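Trash bags hung on an adhesive wall hook: worth it, or one more thing to peel off the wall?

Posted in Cleaning & Organizing
Asked by Margit Virág, May 13, 2026

I keep seeing the tip that you should hang your spare trash bags on a stick-on hook right above the bin, so the next one is always within reach. I'm not convinced. I rent, the walls are painted white and already look tired, and the hook packages all promise "no damage," which I have heard before. In December I took down a hook in my last place and a strip of paint came with it.

Second part: does anyone really keep the bin on carpet? The corner I have in mind is carpeted and I can't change that. My sister says to get one of those Afolabi bins with a spare-bag drawer in the base and forget about hooks. Seems like a lot of bin for the job.

2 replies

Jummai Okonkwo
The hook is fine. The tip is oversold, though. A bag weighs next to nothing, so of course the hook holds it. Any hook would. Ask the people selling you this idea what happens when you hang a whole roll of 200 on it.

What you get for your trouble is one bag on the wall, and you still need somewhere to keep the rest. 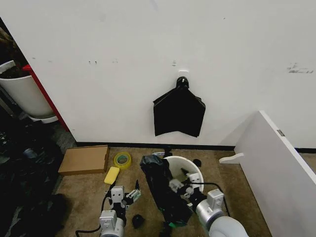 Bag on the hook, white bucket and a second bag on the carpet below.

Look at the wall as well as the hook. Scuffs and gray smudges everywhere, and a hook did not do that. If your paint is in similar shape, one more mark is not what your landlord will be looking at. Take a photo before you stick anything up and put the date in the file name. Then wipe the spot, let it dry, press the hook on hard and leave it alone overnight. When you move out, pull the strip slowly and straight down along the wall. Pulling outward is what takes the paint, and I'd guess that's what happened to you.

As for carpet, I wouldn't, but people do. Put a boot tray under the bin. A sponge and a bit of dish soap will get up a fresh drip. They won't do much for an old one, whatever the bottle claims.

Also, no bin needs a drawer. Fold the spares flat and drop them in the bottom of the bin under the liner. Free, and it works with the bin you already own.

Margit Virág
Thanks. Spares under the liner, I've tried. The first time something leaks you have a stack of sticky bags. Would you still bother with the hook?

Jummai Okonkwo
For one bag, yes. Just don't expect it to change your life. And fit the liner properly, which matters more than where you store the next one. If it's puffed up with air in the middle, the trash sits on top and you think the bin is full.
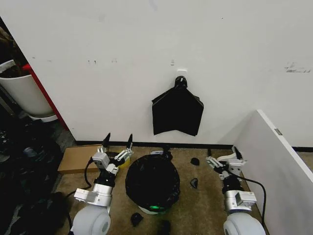 Lined bin with the bag bulging up in a dome.

Push the air down with your hand before you throw anything in. If it comes right back up, lift one side of the rim, let the air out and tuck it in again. Some people poke a small hole near the top of the bag. I don't trust holes in trash bags.

And pick up the little black bits around the bin before you vacuum. Bits like that can wrap themselves around the brush roll and then you have a different problem to post about.

Uker198
just buy a bin with a lid. Had an Arden one for years on carpet no issue. hooks always fall down eventually, mine did, twice. never tried the no damage kind but I doubt it's any different

Margit Virág
So that's one for the hook and one against, from someone who hasn't used this kind. I'll try one behind the door first where a missing patch of paint won't show, and I'll post again when I take it down.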